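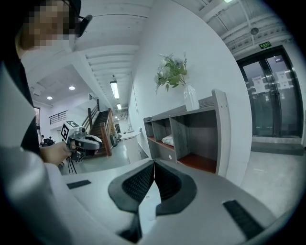
Never freeze a bean until you've hit it with a hammer, she told me, before I'd even gotten my coat off. If it squashes, it's still too damp and the freezer will kill it. If it shatters, in it goes. She had a hammer on the kitchen counter next to the coffee maker, so I guess this comes up a lot!

I'd driven over to Flukinham to talk to her about her bean collection, which I'd been hearing about ever since I got a packet of Pirnik beans in the mail from a seed swap two years ago and couldn't stop growing them. (If you haven't met a Pirnik, it's a fat little pole bean, cream colored with a maroon eye, and it makes the best pot of beans I've ever put in front of my family.) There was a slip of paper in the packet with a phone number on it. I finally called. She asked me not to use her name, as she already gets more mail than she can answer, and then she talked to me for most of a day.

How many beans is too many?

She has 800 varieties. I asked if that was a guess and she looked a little hurt. "I've got a card for every one," she said. "If it doesn't have a card it doesn't count, and I've got a coffee can of those too."

It started with one jar. Her grandmother grew a flat brown bean along the fence and called it the fence bean, and when the house was sold my host took the jar off the pantry shelf and then forgot it for six years. "I found it when I was moving. I thought, well, these are dead. I planted the whole jar, which was stupid, you should never plant the whole jar, and I got four plants. Four! I was so mad at myself."

She saved everything off those four plants, and the next spring she went looking for someone to share them with, in case she did something stupid again. That's how she fell in with the seed swap people over in Givau, who meet in the back of the grange in February and trade out of cookie tins. She came with one bean and went home with 11. "And one of them was Pirnik," she said, "so you can blame them for you."

I asked what she was looking for when she picked out a new one, and I was expecting something about flavor or yield. She laughed at me. "I like the ones with a good face. I know that's not scientific. I've got some up there that taste like wet cardboard and I'd run into a fire for them."

The part with the dirt

You might picture acres. She has 16 raised beds and a chain-link fence she inherited from a dog kennel. She can't grow everything every year, so she goes in a loop and gets back to each bean about every fifth summer, with a few fussy ones moved up the line. The climbing kinds go on the fence and the bush kinds get the beds, and she puts a row of something unrelated (zinnias, mostly) between two beans that might cross.

"People will tell you beans don't cross," she said. "Mine do. I have bumblebees the size of my thumb and they don't read the books."
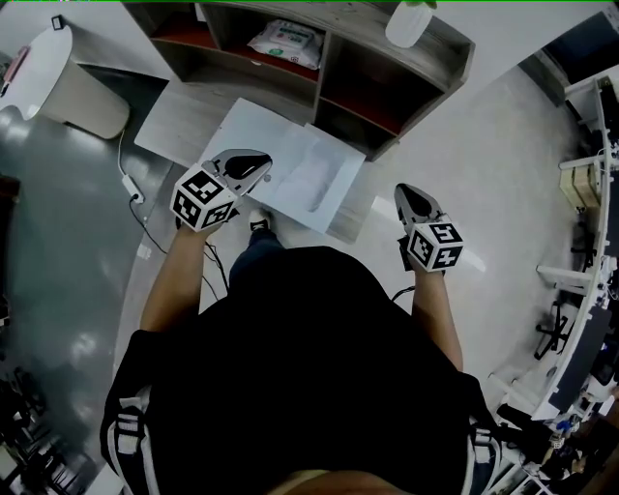 So every year she gets a few surprises, a black seed in a pod that should be all white, and she pulls it and tapes it to an index card. She has a shoebox of those. Sometimes she grows one out just to see, and about half the time it turns back into something she already has, and the rest of the time she has to think up a name. She's terrible at names, she says. There's one called Berrada, which I thought must be some old variety from across the ocean, and it's the hardware store where she bought the twine.

I wanted to know about bad years. Two summers back they had a stretch in August when it hit 100 degrees every afternoon and the flowers just fell off. "You'd walk out there at seven in the morning and they'd be all over the ground like confetti. I hung bedsheets. I had my good sheets out there, clothespinned to the kennel." She lost the whole season on the fence side. She didn't lose a single variety, though, and she wanted me to write that down. She had held back half of every jar. I told her I've never held back half of anything in my life, and she gave me a look that I'm still thinking about.

We had lunch somewhere in the middle of all this. It was beans. They were a yellow kind, cooked with nothing but an onion and a lot of olive oil, and she put out a heel of bread and a jar of pickled peppers and that was it. I had three bowls. I asked for the recipe and she said, "It's an onion."

She does have opinions about cooking them, once you get her going. She salts at the start and doesn't want to hear about it. She soaks if she remembers. She thinks the pressure cooker is fine for chickpeas and a crime for anything with a thin skin, and she keeps the cooking water in a jar in the fridge and uses it for rice, soup, gravy, you name it. I've started doing this at home and my rice is so much better now that I'm a bit annoyed.
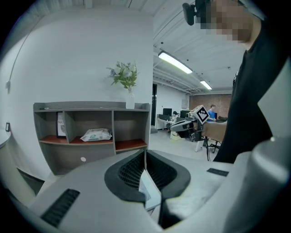 Giving them away

Every January she mails out packets, 20 beans to a packet, to anyone who sent her a stamped envelope. She used to ask people to send some back after harvest and she's given up on that. "Maybe one in ten does. And it's always the ones who write you a long letter first."

I asked if she had a number in mind, some size of collection where she'd feel finished. She said 1,001, and she'd clearly said it before. "A thousand sounds like you were trying to get to a thousand. A thousand and one sounds like you just couldn't say no to somebody."

She's slowed down, she says, and she's picky now. She turned down a whole suitcase of seed last fall that had been stored in a hot garage. She's also been splitting the collection, so that the swap in Givau has a duplicate of anything with fewer than two people growing it. That took her most of a winter, and a good bit of it was arguing over the phone about whether two beans were the same bean. (They weren't, in her view. Givau still has them on one card.)

I tried to pay her for the beans I was leaving with and got nowhere. I've got seven packets on my windowsill as I type, including the fence bean, and strict orders to plant only half. If you want Pirnik, mine did well last year and I have plenty. Send me a stamped envelope, and please put your zone on the back so I know when to mail them.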